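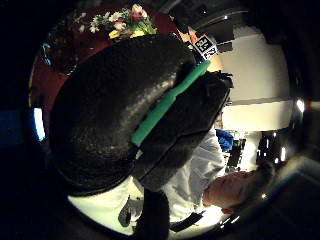

Can Animals Really Smile? Be Careful Before You Say Yes

You have probably seen a picture of a dolphin that looks thrilled to be alive. Maybe you have seen a chimpanzee with a huge grin on a birthday card. People love pictures like these, and the captions nearly always say the same thing: Look how happy!

But is it? How would you check?

Start with the dolphin. A dolphin's mouth curves up at the corners because that is how its jaw is built. It has that curve when it is playing, when it is sick and when it is asleep. A dolphin can't frown at you. So when a sign at a marine park says the dolphins are "smiling," the sign is telling you about the shape of a jaw and nothing else.

The chimp is trickier. Chimps do move their faces a lot, and some of those moves mean something. When young chimps wrestle and chase, they often let their mouths hang open, with the top teeth mostly covered. Scientists call this a play face. A wide grin with both rows of teeth showing is different. It often means the chimp is scared or nervous. So the chimp on the birthday card may not have been having a good day at all.

What about dogs? Lots of people say their dog looks guilty after it chews up a shoe. The ears go flat, the head goes down, the eyes look up. Researchers have tested this. In one study, dogs gave that look when their owners scolded them, even when the dogs had done nothing wrong. The dog may just be reacting to an upset person. It may not be thinking about the shoe.

Why do we get fooled? Human brains are very good at finding faces. We find them in clouds, in electric plugs and on the fronts of cars. Once we find a face, we guess what it feels. That works pretty well with other people. It works less well with an owl, whose eyes look angry because of the way its feathers and bones sit above them.

There is another problem, and it has to do with cameras. Say a photographer takes 3000 pictures of a fox. Most of them show a fox looking like a fox. In 2 of them, the fox has its mouth open and its eyes half shut, as if it just heard a great joke. Guess which ones get printed. The fox may have been yawning. You can't tell from one picture, and the caption writer can't either.

Does this mean animals have no feelings? No, and be just as careful with anyone who tells you that. Rats make tiny high-pitched chirps when they are tickled, too high for us to hear. Some of them come back for more tickling. That is pretty good evidence that they like it. Notice how the scientists found out, though. They listened, they watched what the rats did next, and they tried it again with other rats.

You can do some of this yourself. Next time you see a "happy" or "grumpy" animal in a photo, ask:

What was the animal doing before and after?
Does its face always look like that?
What are its ears, tail and body doing?
Who wrote the caption, and how do they know?

Sometimes the answer will be that no one knows – and you are allowed to say so, even if the picture is very cute.

Words to know

Expression: a look on a face that may show a feeling
Evidence: facts that help show whether an idea is true
Primate: the animal group that includes monkeys, apes, lemurs and people

Written by Cadi Powell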